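About Heremo

Heremo is a small cooking and food-preserving school in Noltdale. We teach people to make pickles, jams, chutneys, flavored vinegars, fresh cheese and a very good loaf of bread, and we have a great time doing it!

The school started with a glut of cucumbers. A handful of us had plots at the Soriano community gardens, and one summer everything ripened in the same two weeks. We borrowed a church kitchen in Clandton, put up a sign, and asked anyone with too many vegetables to bring them along on Monday evening. We ran out of jars before eight o'clock. The next Monday there was a line at the door, and by November we were looking for a kitchen of our own.

We found it on the ground floor of the old seed store in Noltdale. It has tall windows, deep sinks and a loading door that makes life much easier when the apples come in. We have been here ever since.

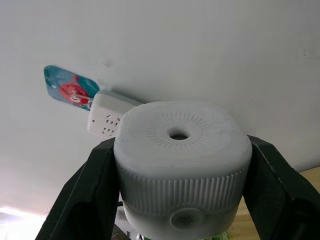

Our classes are still small, with a maximum of four people to a stove, because preserving is a hands-on business and you learn it by stirring the pot yourself. Most people who come to us are complete beginners. Some have a grandmother's recipe card that they can't quite read (we love those, please bring them), and some have just moved into a house with a plum tree and are starting to panic. Everyone goes home with something to eat and the recipe to make it again.

What we teach

There are 31 classes on the calendar this year, from single evenings to our long weekend course. Jam and Jelly is the one that fills up first. Fermenting for Beginners is close behind, and we're especially proud of how that one has grown – it began as a half-hour add-on to the pickle class, and now it has its own shelf in the cold room and its own very loyal following. Bread runs on Saturday mornings, and the smell alone is worth getting up for.

We also run free sessions for local schools. Last year 89 children made their own ketchup with us, and most of them thought it was better than the kind from the store. A few said it was worse, and told us so at length. 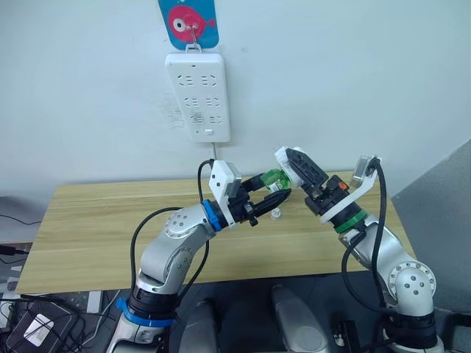 Flavored oils and vinegars are the newest part of the program, and we're having a lot of fun with them. Tarragon vinegar is where everybody starts, followed by raspberry, then a chili and garlic one that clears the sinuses. Our students always ask what to keep it all in. A small green bottle is lovely for giving vinegar away, and any clean glass with a tight, non-metal lid will do for the pantry. Save your old ones and bring them in for the swap box by the door!

Where the food comes from

As much as we can, we buy from growers close by. The Soriano gardens still send us their extra cucumbers and beans, and two orchards on the Clandton road keep us in apples and pears well into winter. Sugar, salt and spices we order in bulk, and students can buy them from us at cost.

Coming to a class

A single evening class is $40, with all ingredients, jars and an apron to borrow. Wear closed shoes, tie back long hair and come hungry. Tell us about allergies when you book so we can plan around them. There's parking behind the building, and the bus from Clandton stops across the street. The kitchen door opens fifteen minutes before class, and the kettle is usually on by then.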